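Self-service without the queue

The beverage counter in the lobby at Romus is restocked twice a day, the first time at 6:30 in the morning. It is a small job by the standards of Flasiva, the contractor that services it, and the site supervisor describes it in terms of stock levels and reach.

"Paper cups arrive nested," she says. "You hold the stack in one hand and draw them off with the other. If you grip the stack too hard, the cups bind and you pull two."

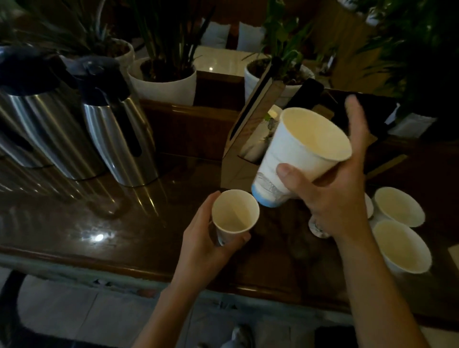 The box is filled before the counter opens, and a few cups are set out upright beside it for the first guests. Her limit for a restock is 30 cups. "Past that they jam in the slot, and people start digging for them with their fingers."

Airpots are a separate matter. Each is rinsed, filled and pumped 2 times to clear the tube. They stand directly on the wood - she stopped using mats, which trapped drips and marked the varnish. The counter is wiped along the grain, then dried. The rail gets a second cloth.

"Gloss shows everything," she says. "A ring left for 20 minutes is easy. A ring left overnight is a work order."

Loose cups go at the right-hand end, clear of the pumps.
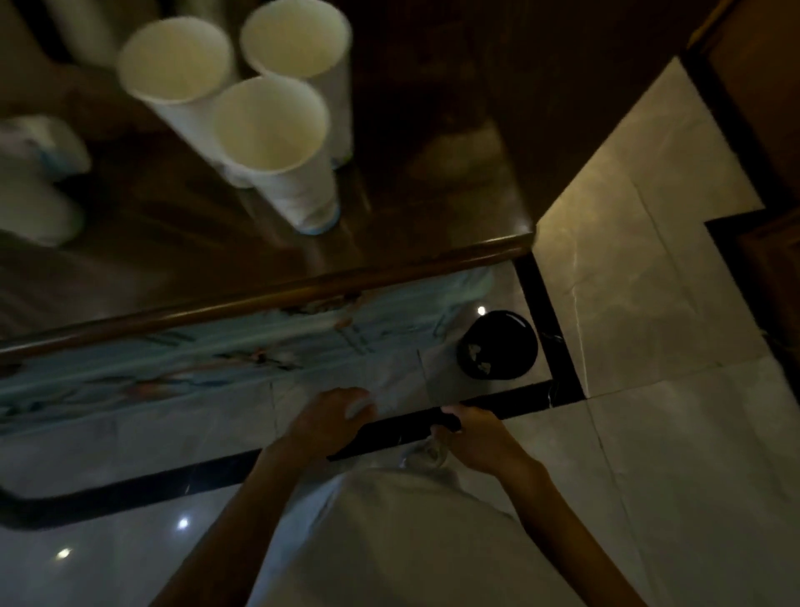 Kovács, on the evening shift, would do away with loose cups altogether, on the grounds that they collect dust and half of them get thrown out. The supervisor has heard the argument. She logged 178 cups discarded in November and has kept the practice for mornings only.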